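4. What happens between the wash and the next wear

Most work on household laundry stops when the machine stops. The diaries from the Stistell study let us look at the stretch that comes after, when clothes are dried, carried, sorted, folded or left unfolded, and put somewhere. 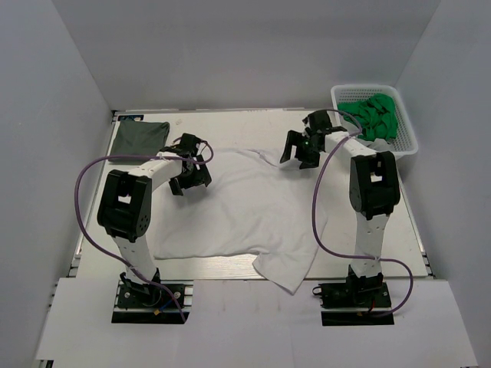 We treat this stretch as a set of small decisions made by whoever is handling the clothes at the time. The decisions are rarely discussed in the home, and few of the people we interviewed had been asked about them before. They still affect how often a garment gets washed, how long it is kept, and who ends up doing the work.

4.1 Data used in this section

The survey reached 470 households in the towns of Tillel and Caron. Each household kept a laundry diary and filled in a short form about drying space, storage and the sharing of tasks. We then interviewed one adult in each of 100 households, chosen to give a spread of household sizes and types of housing. Interviews took place in the home, usually in the evening, and ended with a walk through the rooms where laundry was handled. The interview guide is described in Section 3. Quotations are taken from the transcripts and have been shortened in places.

Tillel and Caron differ in ways that matter here. Housing in Tillel is mostly older row houses with a yard and a cellar. Caron grew later and has more apartments, many of them with a shared laundry room in the basement. Drying outdoors is common in the first town and unusual in the second. We did not set out to compare the towns and the sample was not drawn for that purpose, but the difference in drying space came up so often that we report it where it helps to explain an answer.

4.2 The waiting pile

Almost every home had a place where clean clothes waited. It might be a basket at the foot of the stairs, a chair in the bedroom, the top of a chest freezer or one end of a couch. Khokhar and Torvik call this the "holding stage" and describe it as a sign that the household is short of time. Our interviews support that only in part. People who said they had plenty of time also had waiting piles, and several described theirs as a normal part of how laundry was done.

"It sits there until I want the chair," said a woman in Caron who lived alone. A father of three in Tillel said that his family dressed out of the basket for most of the week and that whatever was left at the end got folded. In his account the folded clothes were the ones that had not been needed.

This has a consequence that we did not expect when we planned the diaries. Where clothes are taken straight from the pile, the same few garments go around again and again, and the ones already in drawers stay where they are. Bouvier found something close to this in her study of school clothing, where shirts in drawers were outgrown before they had been worn through. In our diaries the effect was clearest for everyday tops and socks. It was weak for trousers, which people tended to choose on purpose.

Waiting piles also caused some extra washing. When clean and worn clothes were kept near each other, people lost track of which was which. The usual test was to smell the garment. If the result was unclear, or if the person was in a hurry, it went back in the wash. One man in Caron washed anything that had touched the floor – clean or not – and said his wife did not know this. Diary entries for such loads look like any others, so we cannot say how much washing comes from mix-ups of this kind. Tessier reached the same dead end with water meter data and suggested asking people to tag single garments, which we think is a reasonable next step.

4.3 Folding as learned work

When asked how they had learned to fold, people most often named a parent or an older relative, and after that a job. Store work was mentioned many times, along with hotels, the army and summer camp. In 58 of the 100 interviews, the person could show us a way of folding that they said was the "right" one, even if they no longer used it themselves.

T-shirts were the garment people most wanted to show us. The methods varied, but nearly all of them began in the same position, with the shirt laid out flat so that the sleeves, hem and neck could be reached (Figure 2 shows a white T-shirt spread out on a tabletop, with a folded dark gray cloth toward the back and a mesh basket holding a bunched-up green cloth). From there the main split was between people who turned the sides in first and people who folded the shirt in half down the middle. The first group mostly stored shirts in stacks on a shelf. Those in the second group were more likely to use drawers, though many could not say which had come first, the drawer or the fold.

The surface used for folding mattered more than we had assumed. Beds were the most common, followed by kitchen tables and then by no surface at all, where the shirt is held under the chin and folded in the air. People who folded on a table tended to finish the load in one go because the table was needed for a meal. Those who used the bed often began late in the evening and moved the remaining clothes to a chair when they wanted to sleep, which returned them to the waiting pile. We have diary entries in which a single load is recorded as folded three times.

Standards for folding were also a source of friction between adults in the same home. The typical complaint was that the other person's folding had to be done over. Tanoli argues that refolding is a way of keeping hold of a task while appearing to share it. Some of our interviews fit that reading well. In others the reason given was plainer. The stacks were the wrong width for the shelf, and they fell over.

4.4 Items left unfolded

All households left some things unfolded. Underwear and socks were the most common, then cleaning cloths, sportswear and children's pajamas. Fitted sheets were a category of their own. People laughed when they came up, and the usual practice was to roll the sheet into a ball and push it to the back of the closet.

The reasons for leaving things unfolded fall into two groups. One has to do with who will see the item. Towels for guests were folded with care in homes where the family's own towels were stuffed onto a shelf. The other has to do with how soon the item will be used again. Cleaning cloths in constant use went from the dryer or the line into a bin or basket, and folding them was described as silly or a waste of an evening.

Parents gave a further reason. Children who dress themselves pull clothes out from the bottom of the stack, so the work does not last. Several parents had switched to open bins, one for each type of garment, and said that mornings had become easier. Their diaries show no clear change in the number of loads washed. The period covered is short, however, and a few of these families had changed the system only in November, when the diaries were already under way.

4.5 Worn but not dirty

The last group of clothes falls outside both the drawer and the hamper. These are garments that have been worn for part of a day and are judged good for another wear. Khokhar and Torvik mention them in passing. In our material they take up a large share of the talk about storage, partly because homes have so few places made for them. Hooks behind a door were common in Tillel. In Caron, where bedrooms are smaller, the worn clothes often shared the chair with the clean ones.

Households that had given these clothes a fixed place were more confident about wearing them again. The place itself could be very simple. One couple used the left half of a clothes rail, another a crate under the bed. What the accounts had in common was that both adults knew what the spot meant. Where only one person knew, the other tended to clear it into the wash.

We tested this loosely against the diaries. Households reporting a fixed place for partly worn clothes also reported somewhat fewer loads per person. The difference holds in both towns, but it shrinks when we leave out homes with children under school age. It may also run the other way, as people who dislike doing laundry have good reason to set up a hook. We do not claim a direct effect.

4.6 Limits of the material

Diaries depend on the person who fills them in, and in most homes that was the person who already did most of the laundry. Work done by others is probably missing from them. Folding is also hard to record, as it is often done in front of the television or during a phone call and does not have a clear start and end. Finally, people tidied up before we came. One woman in Tillel told us at the door that she had put everything away for our visit, and then could not find the shirt she wanted to show us.

Section 5 returns to the diaries and looks at drying, where the differences between the two towns are larger.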